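Notebook – gear train wear, bench 2
November 14, 2020
Hnat Antoniuk

Picking up from the July entry. Question is still whether the noise in the Jostia reduction drive comes from the first stage mesh or from the bearing seats in the housing. Ivars Juška thinks seats. I think mesh, but the July data did not settle it and I have stopped arguing from it.

Setup as before except for the oil. The old batch of Saithong 2 was finished, so the sump was drained, rinsed twice with solvent, left overnight and filled with the new batch. Fill level to the lower scribe line. Same motor, same coupling, same load brake. Torque arm re-zeroed before the run and again after; drift was under one division both times.

Run A. Held at 1,299 rpm input, no load, until housing temperature stopped moving. Whine present from the start, same pitch as in July. It got quieter as the oil warmed and then stayed put. Brake applied in three steps. Pitch unchanged, level up at each step. At the third step there was also a low rattle that came and went. Could be the brake linkage, which has a worn clevis pin. Pin to be replaced before anyone reads anything into the rattle.

Run B. Same again at 2,014 rpm. Whine moved up in proportion to speed, as tooth mesh should. A housing resonance would have stayed where it was. This is the best argument so far for the mesh, although Ivars points out that a seat running out of true would modulate the mesh tone and we would still hear mostly mesh. Fair. We need the sidebands, and the pickup on the bench is too coarse to show them.

Work surface wiped down with alcohol between runs. 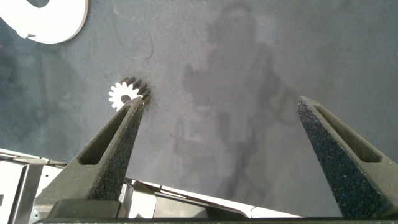 Bench 2, gray top.

Teardown after Run B. Oil drained through filter paper. Fine gray paste on the paper, no flakes. Magnet picked up most of it. Weighed the paper wet, which was a mistake; it is drying now and will be weighed again.

Contact pattern on the first stage pinion, checked with blue: heavy toward one end of the face, light across the rest, same on every tooth I looked at. That points to misalignment of the shafts, so it supports Ivars as much as me. Backlash measured at four positions of the wheel. Three agree within the dial reading. The fourth is tighter. Marked that tooth space with paint pen and will repeat with the wheel turned on its shaft to see whether the tight spot follows the wheel.

Second stage looks fine. Slight polishing on the drive flanks, nothing on the coast side. No pitting. Put back without changes.

Bearing seats: outer race on the output side can be turned by hand with the cover off. It should not. Bore gauge is out for calibration, so no number today.
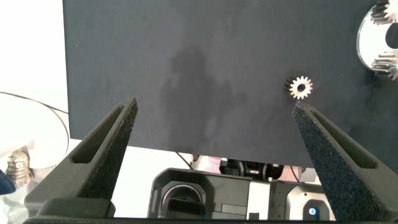 To do

– Weigh filter paper dry, enter in the wear sheet.
– Replace clevis pin on brake linkage.
– Borrow the finer pickup from the Flultus rig and repeat both speeds. Ask first, they are halfway through a long run.
– Bore gauge back, then measure both seats, hot and cold.
– Prusasix printed dummy cover: check that the dowel holes line up before relying on it for the open-side run.
– Ivars to work out what sideband spacing we should expect from a loose seat, and write it down before we look.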